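Why do clothes get wrinkles?

Your T-shirt is made from very many thin threads. In cotton, each thread is made from tiny fibers, and the fibers are made from long chains, too small to see.

When cotton gets wet and warm, the chains can slide a little. If the shirt dries in a ball, the chains hold on to each other in the new place. Now the shirt remembers the ball!

Cloth that lies on a flat place, like a table or tiles, has fewer sharp folds. 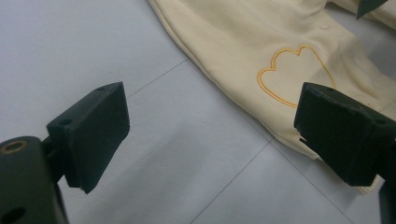 How does an iron help?

The iron gives heat, and steam gives water. The chains become free again, and the weight of the iron pushes them straight. Water boils at 100 degrees Celsius, so steam is very hot. Always ask an adult to do this part.

Try it at home

Wet two old cotton handkerchiefs. Squeeze one into a ball and lay the other flat. Look at them the next day.

Written by Vasilică Cozma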